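Hlongwane Habit Deck
Guided reflection cards for people who like to learn things the slow way

The Hlongwane Habit Deck is a box of prompt cards about practising, getting stuck, and picking things up again after you've dropped them. We make it at our little studio in Pliserham, and after two years of tinkering with the wording we're very pleased with this second edition.

Each card has a question on the front and a small task on the back. The task is never longer than a cup of tea (well, a big mug). Some are gentle, some are a bit cheeky, and a couple will probably annoy you, which our testers tell us are the ones they remember months later! 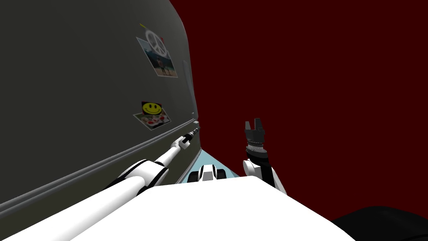
What's in the box

36 prompt cards on heavy uncoated stock, so you can write on them in pencil and rub it out again
5 divider cards, one for each theme: Starting, Stalling, Feedback, Comparing, Coming Back
A fold-out guide with suggested ways to work through the deck
A notebook with space for a year of weekly entries
A cotton drawstring bag in ochre or navy

How it works

Shuffle, draw a card, read it somewhere you'll see it again later in the day. You can go theme by theme if you're an orderly sort of person, but we love the muddle of drawing at random. A Comparing card landing in the middle of a good week can be surprisingly useful.
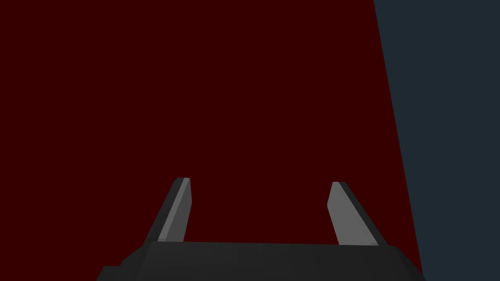

The Stalling cards got the biggest overhaul this time. In the first edition they leaned heavily on "what would you tell a friend?", and people told us they'd had that question a hundred times before. The new ones ask for something concrete: the last thing you tried, how long you gave it, what you'd change if you had one more go this arvo. They're much harder to fob off with a vague answer.

We trialled the new wording with an adult learners' group in Indley, mostly people returning to maths or picking up a second language, and their scribbled notes shaped nearly every card in the set. One person suggested leaving blank space on the back for your own version of the question, and we put it on the whole lot.

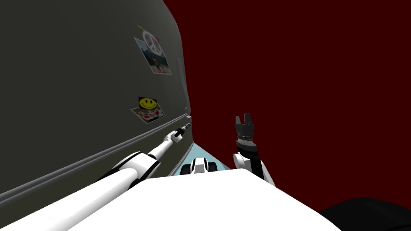

It also works well in pairs. Swap cards at the start of the week and compare notes at the end, or read one aloud at dinner and see where it goes. Teenagers tend to prefer the Feedback set, particularly the card about the worst advice you ever followed.

The deck isn't a substitute for counselling or coaching, and we don't claim it'll rewire anyone's personality. It's a box of good questions.

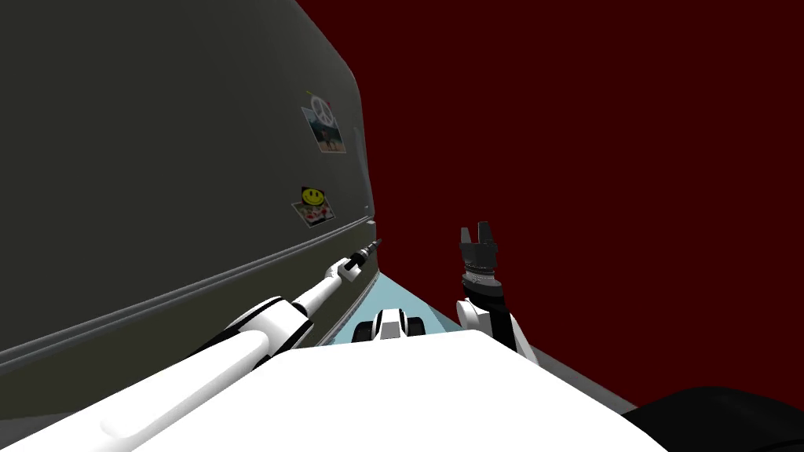 Specifications

Card size: tarot, rounded corners
Box: rigid two-piece, recycled greyboard
Ink: soy-based, two colours
Weight packed: 400 g
Edition: second, print run of 1,979
Suggested age: 14 and up
Printed in Gesley

Care

Keep the cards dry and out of full sun, as the ochre ink fades a little. Pencil only, please; gel pen smears on this stock. The bag can go in a cold wash.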